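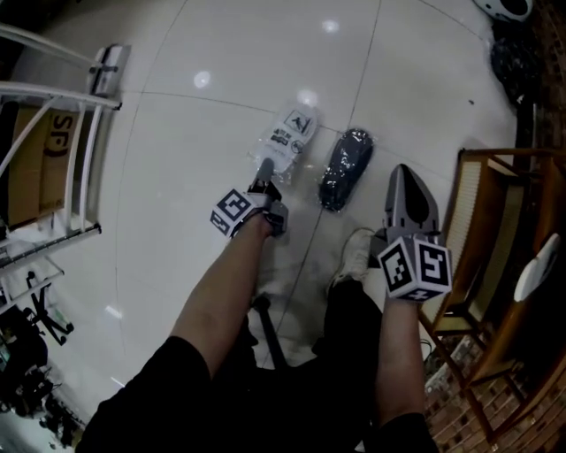

Asmaa Ghoneim
Don't open them on the tiles, I reckon. Glossy floor shows every bit of grit, and grit is what scratches stuff once it's out of the plastic.

Flutmont_fan
Thanks, fair point! I've got parcels and bags everywhere and one metal shelf to sort them on – so do I unwrap the lot first or shelve it sealed?

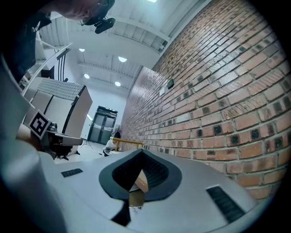 I'd like it done by October 11, 2023 if I can.

dunder9
Sealed. Label the bags.

We use cookies. Accept | Manage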